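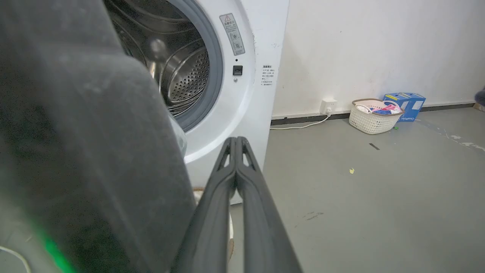 Front-loading washer, door open.

Jaltville Site – Family Room and Flexible Work Inspection
Prumham Employee Services
Date of inspection: July 27, 2021
Previous inspection: June

1. Nursing room locks from the inside
OK. New bolt fitted and it slides beautifully! The old one used to stick halfway.

2. Nursing room has power, a sink and a comfortable chair
OK. Two outlets now, both tested. The chair is the high-backed one people asked for in the staff survey.

3. Milk fridge holding temperature
OK. Log sheet filled in every working day since June. Lovely to see.

4. Outlet covers in the children's corner
ACTION. 3 covers missing on the window side. Spares are in the supply closet, so please fit them before the room is next booked.

5. Shelves and tall furniture fixed to the wall
OK. The Abernathy bookcase has both brackets on and doesn't budge.

6. Exit route clear for strollers
ACTION. Boxes stacked along the hallway again. Stroller parking is a great addition, but it only works if people can get past it.

7. Room capacity sign posted
OK. Sign reads 20, adults and children together.

8. Shift swap board up to date
OK. 137 swaps logged this year, and the night crew has really taken to it – great news for parents with early school drop-offs.

9. Return-to-work packets on hand
PARTLY. English copies fine, Spanish copies gone. Reorder from Rumar (their minimum is 800 sheets, so combine it with the leave forms).

10. Emergency contact cards for visiting children
OK. Cards stored in the locked drawer, key at the front desk.

Overall: pass, with items 4 and 6 to be rechecked. Really good progress on the room itself! Send photos of the fitted covers to Employee Services and clear the hallway today.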